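Kestdale Evening Course: Home Order, Handout 2
Topic: Shoes near the entrance

Before we speak about cabinets, we look at how shoes are kept by pairs. A pair should stand side by side, toes in the same direction. Slides are good for practice — they have no laces and one wide strap.
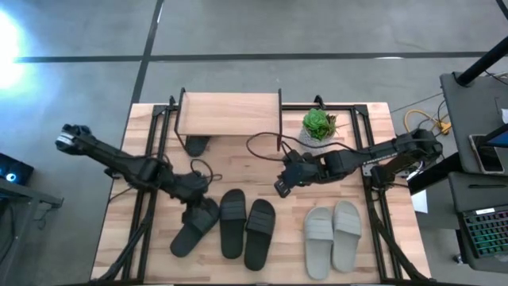

A low shelf gives two levels: everyday slides go under it, and the top stays free for keys or mail. Please measure the height under your shelf at home and bring the number in June.

Shoes with thick rubber soles are heavier. I recommend to keep them directly on the floor, with a little space from one pair to the next. 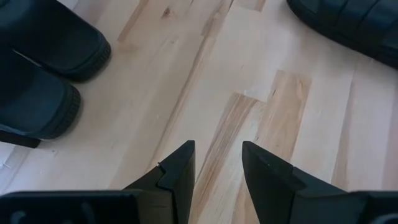

Kestdale Course Notes, Vol. 3, p. 200

Homework: read the Letasik chapter on small hallways and draw a plan of your own entrance.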